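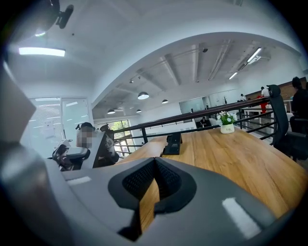
I have decided to watch the whole volleyball season this year, which means paying Noswood for a streaming pass and then arguing with it. The pass covers 27 matches, except the ones I want, which sit behind something called Plus. So on match nights I camp at the long wooden table, light brown and grainy, and follow the live score as plain numbers. Flernov went 2 sets up in August and lost in 5, and I learned this from a page that refreshed itself whenever it felt rested.

Next up is Hiltovitz at home. They have dropped 19 sets already - I have seen four of them. I'll be there with chips and low expectations.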